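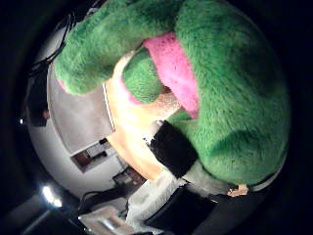 Surface Fibre Loss from Pile Fabrics in Domestic Washing
Student project report
Prasanna Gazi
2025-02-28

1. Background

Pile fabrics are made by fixing upright fibres into a knitted or woven base. Fibres that are poorly held work free during washing and leave with the waste water. The project compared fibre loss from three polyester pile fabrics, sold under the names Brirero, Sikder and Dretano, using equipment in the textiles laboratory at Zarkodgate.

2. Method

Four swatches were cut from each fabric. The edges were folded twice and stitched, so that fibres from the cut base would not be counted. Each swatch was washed separately in 700 ml of water with no detergent. The drum was rinsed between runs and a blank run was carried out before each change of fabric. 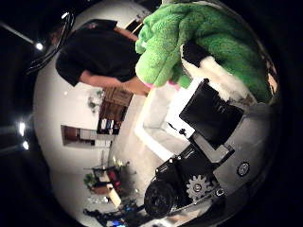
The waste water was passed through a glass fibre filter under low vacuum. Filters were dried in covered dishes and counted under a microscope along fixed grid lines. Counts from the blank runs were subtracted.

3. Results

Brirero had the longest pile and gave the highest single count, 2,031 fibres, in the first wash. Sikder and Dretano gave lower first counts. Loss from all the fabrics fell by the third wash, with the steepest fall in Brirero. One Sikder filter tore on removal and was left out.

4. Limitations

Only one wash temperature was used. Counting was done by one person, and fibres lying across each other were difficult to separate. The December swatches came from a different roll of Dretano and are reported separately in Appendix B.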